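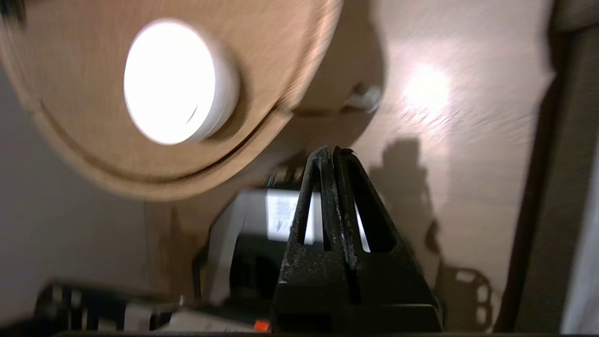
The Last Stop at Warulov

Bus let her off at the wrong end of town. Figures. Driver pointed up the hill, said something, shut the door.

Etenesh Gidey had six hours. Notebook, half a bottle of water, a map printed at the hostel with the top inch missing. The top inch was where the prison was.

She walked. Bakery, closed. Shoe repair, closed. A man hosing down a step who said Ruso? before she'd even opened her mouth. Everyone who got off here wanted Ruso, she guessed. All 79 of them a year or whatever it was.

"Ruso," she said.

He pointed up the hill too.

Gate was open. No ticket booth, no sign, just a chain lying in the weeds. 622 men had come through it the first winter. She knew the number from Dumlao's book, the only one in English, out of print, pages falling out. Her grandfather was not in the index. She had checked it on the plane and then checked again.

Long yard. Grass up to the knee. She'd expected to feel it right away, the thing people write about, the cold on the neck. Nothing. A bee. Her left shoe rubbing.

Block C had a roof still. Inside there were names scratched in the plaster, low down, where you'd reach sitting. She got on her knees and read with her phone light. Hundreds. Some only letters. Some had a date, some had a town, one had a whole recipe for soup, onions and barley and then a word she couldnt make out.

She read till her back hurt. Battery at 6 percent. Kept going.

Then, by the door hinge, small, neat, the way he wrote on birthday cards: Dilent.

Not his name. The village. The river, the one he wouldn't talk about, that her mother said he made up.

She put her thumb on it. Took it off. Didn't take a picture, and later she was sorry about that, and then later she wasnt.

Phone died. She sat there in the dark part with her knees up, about his height sitting, she thought. Somewhere down the hill a horn went twice.

The bus. Early. She grabbed the bag and ran, shoe and all, through the grass, past the chain, and the man with the hose was already standing in the road with both arms up, making it wait.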